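Notes from the Bovico open day, Henenton

Bovico opened its development hall to visitors for an afternoon in February, and I went with Janelle Dagdag from our packing department. We run a small warehouse in Larkovberg and wanted to know whether a humanoid can take over the dull part of sorting yet: pick an item off a conveyor, put it in a bin, repeat.

Much of the work is done in simulation first. Kristof Bakker, who led our group, had the sorting task up on the big screen. The model has roller conveyors crossing at angles, bins at the ends, and one item at a time. When we came in, the item was a green bottle standing on the rollers with both grippers open on either side of it.

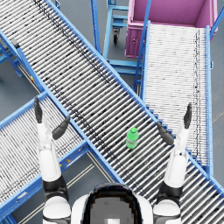
What it can do

Bakker gave us the results from the latest batch: 352 attempts with upright bottles, and 20 of them failed. Most of the failures were bottles knocked over by a finger on the way in. Bottles lying down do worse, and he had no figure he was willing to share. Soft bags are not being tried.

Speed is the other issue. A pick takes up to 11 seconds. Janelle does the same job in 2, and she is usually talking to someone while she does it.

I asked to see the views from the arms. The wrist views show a lot of wall and ceiling when an arm is raised, and Bakker said the software has to cope with long stretches where the item is out of sight.
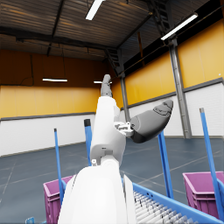

Ildikó Medve, who handles customer trials, took questions after the coffee break. The first trial will be at Lacson, on a returns line where the goods are all rigid and there is a person nearby to clear jams. She would not give a price. She did say that the conveyors and bins can stay as they are, which matters to us – our line was paid for only last year. 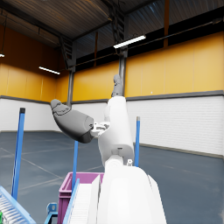

Someone asked about homes. Medve said a kitchen is much harder than a conveyor, as nothing is at a fixed height and people move things. She would not expect it to unload a dishwasher without help any time soon.

My view is that we should wait. For bottles and boxes on a night shift, 11 seconds might be acceptable. Half of what we handle is bagged, so it would not help us much now. Janelle has asked for the Lacson results when they come out, and I will pass them on to Erlinda Lagman in purchasing.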